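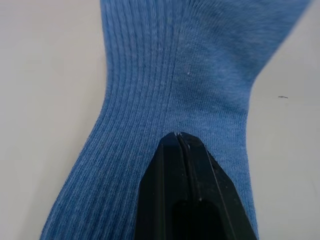 Bisov is a small listed company that designs low-power radio modules for warehouse equipment, shelf labels and handheld scanners. It has its head office in Ustenham and trades on a junior exchange, where its shares belong to the group usually called microcaps. The company employs 157 people.

History

Bisov was founded by Gediminas Butkienė, a radio engineer, as a repair business for stockroom scanners. It moved into design work after a customer asked for a replacement module that the original maker no longer supplied. Butkienė remained chief executive until the company was listed, and was followed by Asuka Hayashi, previously head of sales.

The listing raised less than the directors had wanted. Most of the money went on a test laboratory and on buying Draltina, a software firm with 29 staff whose programs are used to manage large numbers of wireless devices from one screen. Draltina kept its name and is run as a separate division.

Products

The main product line is sold under the name Kudo. A Kudo module is fitted inside another manufacturer's equipment and sends short messages to a base station, using a mesh layout in which each device can pass on traffic for its neighbours. The largest installation has 1,362 modules on a single site. Older modules can join the same network but do not support remote updates. 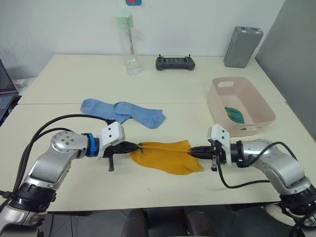 Two robot arms holding a mustard-yellow sock between their grippers.

Bisov does not make complete machines. Its income comes from module sales, licence fees for the Draltina software and a smaller amount of paid design work.

Shares

Trading in the shares is thin, and on quiet days no deals are recorded. The register lists 531 shareholders, with Butkienė still the largest. The company has never paid a dividend. Annual results are published in April.

See also: Mesh networking; Microcap stock; Electronic shelf label

Contact | Copyright and terms of use | Back to top
Shares: 29 | Comments: 0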